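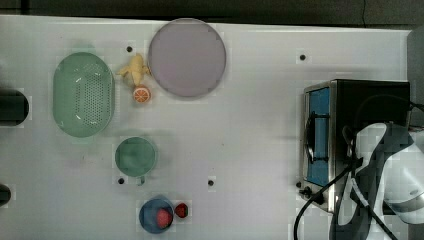

Why clear the whole counter before putting anything away? So you can see what you own, and so the shelf gets wiped once.

Home Organization, unit 4 – kitchen small stuff
Notes O. Campos, handout goes with the Primar workbook p. 114

Sort by use first, color last. Piles:
– draining and rinsing (colander, sieve)
– eating (plates, bowls, cups)
– play food. Own bin, low shelf, kids can reach
– plug-in things. Stay put, work around them

Nesting: big under small. Oval colander wont nest in a round bowl, store it on its side or on top. Cups with handles – all handles same way.

Play fruit ends up in real bowls, always. Check every bowl before stacking or the stack tips.

Toaster oven: nothing stored on top. Unplug, let cool, pull crumb tray, wipe, put back. Leave space behind it for the cord and the heat. Rogério asked about plastic next to it – no, move it.

Practice: one shelf, 20 minutes, timer on. Work in pairs, swap at 13 if your partner is stuck. Write down were each pile went.

Due 7th July, to Jussara Pimentel. Half a page is plenty.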